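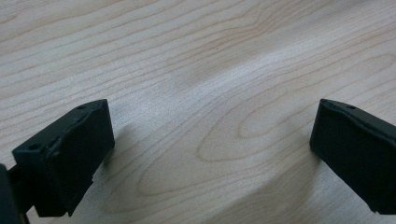 2 min read

Workshop notebook, Sunday, a bit after lunch. Kettle's on, so I'm writing this up before I forget which way round I wanted things.

The job is the little white wire rack for the tea corner at Tremetcombe. I've wanted it sorted for ages! The bench has a lovely pale grain and I'd like to keep it clear, so the cups need a home of their own (and so does the Cirkora sample box, but that's for another day).

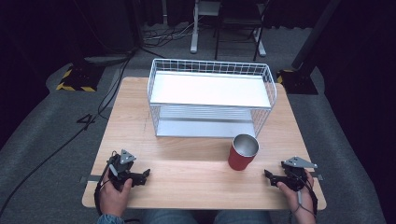

Tremetcombe, August

The rack has two levels, with a wire railing around the top one, and I'm pretty fond of it. The question is where the red cup goes. On the bench beside the rack it's handy, but it's right where an elbow goes when you reach across. Up on the white shelf it has the railing around it, and the colour looks great against all that white – a small thing, but it cheers me up.

My vote is the back left of the shelf, leaving the front part for the spoon jar and the Waaka tea tin. The ridges run along the back half, so I'd stand anything heavy there and keep the smooth bit for stuff that gets slid in and out.

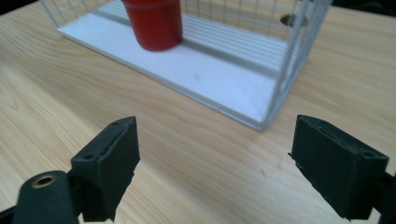 The other thing is the round hole in the benchtop. I'd like the rack kept off it, so the kettle cord can still go down through there if we ever move the power board. Jultside's catalogue has a grommet at 52 mm, but I haven't measured ours yet. Bring the calipers over.

Still to do: felt dots for the legs (3 left in the drawer, need one more), and ask whether anyone minds the cups living on this side.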